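The Yellow-Green Cloth

The inventory of the Jikarlow house ran to 2,062 lines. Aisyah Tuhumury had been hired to reduce it.

The firm was called Pruvow. It cleared houses for estates, and its method was written down in a binder that every employee signed for. Each object received a line. Each line received one of four codes: K for keep, S for sell, G for give, D for dispose. An object with no code could not leave the house. An object with two codes had to be reported to the office, where a man named Ogunleye would remove one of them.

By the morning of 27 March 2022 she had coded 1,252 lines. The kitchen was finished. So were both bedrooms and the hall closet, which had held 200 glass jars and the lids for most of them. The jars went to D. The lids were a separate line and had been coded S by someone before her. She reported this.

The front room was last. It had a plank floor in good condition, a table, a desk, and a chair on wheels that rolled toward the window if it was not turned sideways. She worked from the door inward, as the binder advised. Curtains, G. Curtain rod, G. Brackets for the curtain rod, four, G. The screws had no line and she wrote one.

Line 1,261 was the table. Line 1,262 was the tablecloth, yellow-green. The description in the inventory read: "Cloth, do not remove." There was no code.

She called the office.

"Who wrote that?" said Ogunleye.

"It's in the same hand as the rest."

"Then it's the owner. The owner made the first list herself. Is it fixed to the table?"

She lifted a corner. The cloth was not fixed. The table under it had thin legs and an ordinary top, with one ring left by a cup.

"No."

"Then it's a loose item. It needs a code."

"It says do not remove."

"That's a note. A note isn't a code."

She wrote this down, with the time, and went on to the flowers.

The flowers were line 1,263. They were artificial, white, with green leaves, and had been made well enough that she had smelled them on the first day before checking the label. The label said Statent and gave a washing temperature. The inventory described them as "Bouquet, for the table," and beside that, in smaller writing, "Change on Sundays." She read it again. There was only one bouquet in the house. She had been through every closet and would have found another.

She went back through the finished pages to be sure. In the kitchen section, under drawers, there was a line she had coded D without stopping: "Notebook, flowers." The disposal crates had not been collected. The notebook was in the second one, under the bread tin.

It held 240 entries. Each was one line long and gave a direction. Facing door. Facing desk. Facing window. Facing door. The owner had owned one bouquet and had changed it by turning it. In the last entry the direction was window. The pencil had been pressed harder there than elsewhere, or else it had been newly sharpened; the page did not allow her to say which.

Aisyah put the notebook on the desk. She checked the binder under Sets. A set was defined as two or more objects that lost value when separated, and it could be given a single line and a single code. The binder's instance was a chess board. There was no requirement that the objects be of the same kind, or that the value be stated.

She struck out 1,262 and 1,263 and the notebook's line in the kitchen section, initialed each, and wrote a new one at the foot of the page. Table, cloth, bouquet, notebook. One set. She added the ring on the table top under Condition.

Then she called the office again.

"What code?" said Ogunleye.

"K."

"Kept by whom? K needs a name."

She could hear him turning pages. The estate had a nephew, but he had waived the contents in writing, and the waiver was in the front of the binder.

"Leave the name open," he said after a while. "You have until the truck."

The truck was due at four. She turned the chair sideways so that it would stay where it was, and took hold of the flowers by the stems.

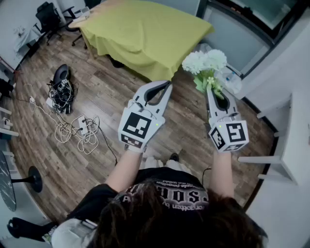
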